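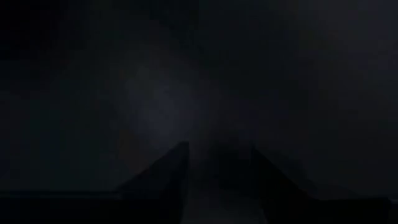 2025-04-17

Darkroom bench, second long session on the Pakia paper. Best day since November! Writing it all down before I lose the order of things.

Started with the leftover developer from last time, the one I mixed to Orbán's recipe (the handwritten card, no quantities for the last ingredient, thanks a lot). It had gone the color of weak tea but a test strip still came up in under two minutes, so I kept it for the scraps and mixed fresh for the real prints. One liter, tap water, let it stand while I cleaned the trays.

The paper is the old matte stock Benedek Magyar brought over in a bread bag. Two packs, one opened. I had written it off after the first sheet came out gray all over, but that was the opened pack and it was the top sheet. Further down the pile the fog is only along the edges, an inch at most, and in the sealed pack I can hardly find it. The surface is gorgeous. Slightly toothy, and the blacks have that soft chalky look I have been trying to get out of modern paper for two years.

Strips, negative 184 (the Pallenance pier, early morning, thin negative):

f/8, 5 sec steps: everything too dark from the third step on.
f/11, 5 sec steps: better, highlights at 15, shadows blocked by 20.
f/11, 3 sec steps: this is the one. 12 seconds for the sky, 15 for the water.
f/16: did one strip to check, no real gain, just more time standing around humming.

So this paper is faster than I thought, close to a stop faster than the Vitana paper I use for everything else. I had assumed old paper would be slow. Need to ask Benedek how he stored it, he mentioned a cellar and then changed the subject to plums.

Contrast is lower, as expected. I tried the trick of pulling a bit of extra snap out with restrainer – ten drops in the tray, then ten more. First ten cleaned up the edge fog a lot. Second ten cost me half a minute of development and turned the tone warm, almost brown in the midtones. I love it on the pier. I would hate it on a portrait. Keep two trays going next time, one with and one without, and label them properly. I mixed them up once today and lost a sheet.

Safelight test, overdue. Coin on a scrap, lights as normal, two minute intervals. Clean at four minutes, a ghost of the coin at six, obvious at eight. Four minutes is enough if I stop daydreaming with the box open. Moved the lamp up to the shelf over the sink anyway and will repeat the test from there.

Then the good part. Printed 184 full sheet, 12 seconds overall, three more for the water with a piece of card kept moving. Slid it in, rocked the tray, and the pilings came up first, then the ropes, then that whole bank of mist all at once. I have printed this negative on four papers and the mist has always been just blank white. On this one it has layers! You can tell the near mist from the far mist. I made two more right away in case it was a fluke and they match so closely I had to pencil the backs to keep them in order.

Drying: on the screens, face up. They curl like mad. Print 1 went under the big atlas at the end of the day, 2 and 3 left to dry on their own for comparison. Dry-down is more than I am used to, the mist closes up a little, so take a second off the base exposure. Write that on the box.

Negative file while I waited for the wash: renumbered the second binder, which runs from 2,479 to 3,122 with a gap where the Orbán rolls should be. They are probably in the envelope drawer. Anything after 3,000 still needs contact sheets, and I would rather not use the good paper on those.

Things that went wrong: tongs from the fixer into the developer, once, dumped the tray and started over. Timer stuck at zero again, tapped it, fine. Ran out of clean towels.

Next session:
– two trays, with and without restrainer, same negative
– 184 at 11 seconds, water 14
– one portrait, without restrainer, to see if the softness suits skin
– safelight test from the new shelf
– try the last of the opened pack with the edges trimmed, it may be fine for small prints
– buy towels

Benedek, if you read this before I see you: yes, I want the rest of the paper, all of it, bread bag included.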